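Unit 4: Folding and Table Work
Course handout, Garment Care and Store Presentation
Riltadton Evening Program

Reading before class: the Bednárik notes on knit and woven cloth, first section only. Bring one shirt of your own that has been washed and not ironed.

1. Setting up

Work on a flat, light-colored table with nothing on it except the garment you are folding. Unfolded pieces wait on a side table to your left. Finished pieces go to the shelf or into a carton. Do not stack on the work table, even for a minute.

Table height should let you lay both palms flat without bending. Wipe the surface before the first garment.

2. The basic shirt fold

Lay the shirt face down with the collar away from you. Smooth from the center out to the sides. Bring one side in to the middle of the back, lay the sleeve down along the fold, then repeat on the other side. You now have a long strip. Fold the hem up toward the collar, once for a display shelf, twice for a drawer or carton. Turn the piece over and square the corners.

Most of the trouble starts with the strip. If the layers are bunched at this stage, the final rectangle will not lie flat, and pressing on it with your hand will only move the wrinkle somewhere else. Open it and start over.

3. Moving a folded piece

Hold the near edge at both corners. Lifting by one corner lets the inner layers slide. Heavier cloth needs a hand underneath.

4. Common faults

Flap showing at the back edge: a layer was not tucked before the last fold.
Rounded end: the sleeve is doubled inside.
Front edge lifts: too much cloth in the final turn.

5. Practice

Fold the same shirt until two in a row match in width. The Ostora order used in the final exercise is 200 pieces, divided among the class. 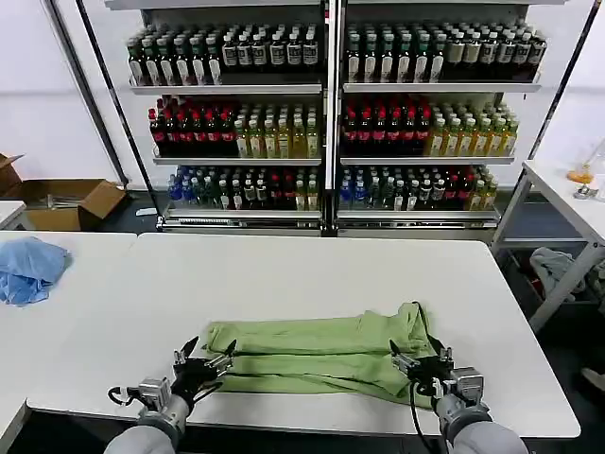

Green garment on the work table, in a long strip (first) and in a rough rectangle (second)

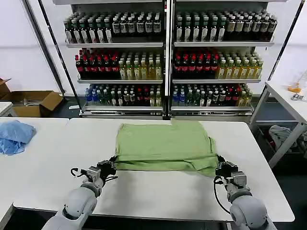

Tatiana Paulík
Instructor, Garment Care and Store Presentation

Compare the two shapes with section 2. The strip has several overlapping folds along its length and a rounded left end. The rectangle is closer to shelf size, but it is still wrinkled and a flap stands up near the center of the back edge. Write down which fault from section 4 applies to each and what you would redo first. Half a page is enough. Hand it in to Kai-wen Cheung at the start of the next class.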